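From: Ekua Addo
To: cell-upkeep list
Subject: Re: [cell-upkeep] gripper misses folded cloth at Clunholm

Abena Zakaria wrote:
> Our arm closes short of the cloth on 6 picks out of 100.
> Ayuba wants to replace the fingers. Is there anything
> to check first? Wrist camera is the stock one.

Hi Abena,

Oh, I love this kind of fault! Leave the fingers on for now and check the camera bracket. Ours at Nosness had crept almost a full degree, and after Edem and I reset it we ran 40 picks without a miss.

1. Park the arm back from the cloth and look at the wrist view. You want both fingertips in it, with plenty of bare table between them.

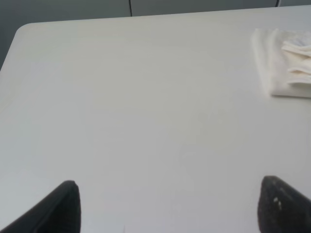
Fingers open, cloth at upper right.

Mark both tips on the monitor with grease pencil. If they wander off the marks later, the bracket is moving — ours did.

2. Jog in slowly until the cloth fills one side of the view, and stop there. Expect blur this close, plus a soft gray shadow between the fingers. Set the edge finder on the ridges in the fabric and keep it off that shadow. 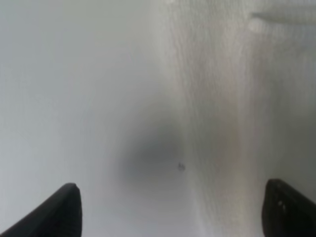
3. Snug the bracket screws a little at a time, crosswise, then redo the hand-eye calibration with 16 poses. Barbara used fewer once and we had to start over.

4. Wipe the finger faces before you test again. Lint and specks build up fast with cloth work.

Tell us how it goes — I'd really like to see your numbers!

Ekua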